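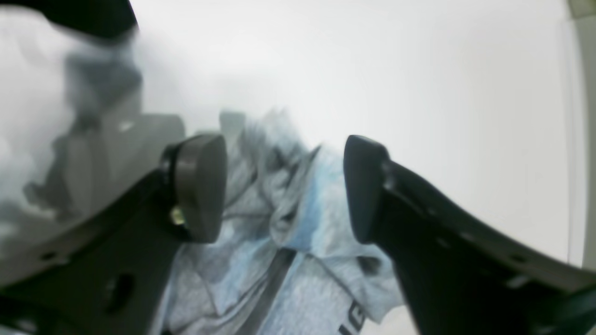
Session 4: Laundry, folding and the short life of a tidy pile
Household Skills, evening course. Notes by Sajib Karunaratne

Last time we sorted and washed. Most of you did, anyway. Tonight is the part people skip, which explains the chair in everybody's bedroom.

1. From heap to table

A garment that has been dropped will have more folds in it than you could put there on purpose. Before doing anything clever, find a part of it you recognise. On a T-shirt, go for the shoulder seams. On anything with a hood, straps or a drawstring, find those first and get them lying straight, or they will turn up later as a lump in the middle of your nice flat parcel.

Hold the garment by both shoulders and give it one firm shake. One is enough. Shaking it 7 times does nothing further for the cloth and alarms the person next to you (see last term).

Lay it face down. Smooth from the middle outwards with the flat of your hand.

2. The basic fold

Turn one side in by a third, sleeve and all, then lay the sleeve back along the body so it makes a neat 90 degree corner at the shoulder. Do the same on the other side. You now have a long strip. Fold the hem up to just short of the collar, then fold again.

If the strip is wider at the bottom than the top, your thirds were quarters. Open it and start over – it takes less time than arguing with it.

Printed shirts: fold so that some of the lettering shows on the outside. You will not get the whole slogan, but two or three letters will usually tell you which shirt it is, and you can stop unfolding the entire drawer at half past seven in the morning.

3. Awkward customers

Jersey and other soft knits slump. Fold them a little smaller than you think you should. Slippery linings slide about, so work slowly and keep one hand on the cloth. Fitted sheets have their own session in July, and I would ask you to enjoy the weeks before it.

Pale colours show every crease. If a pale top has sat crumpled overnight, hang it in the bathroom while someone has a shower and fold it afterwards. Ironing is also permitted.

4. Putting away

Stand folded shirts on end in the drawer, like files. A stack looks better for one day, until you want the shirt at the bottom.

For next time

Bring one garment you have given up on. Fold it at home, time yourself, and write the time down truthfully. The class record for a single shirt is 30 seconds. The slowest is 179, and he has asked me to mention that there was a cardigan involved.

Household Skills evening course | Questions to Sajib Karunaratne at the end of class | Back to top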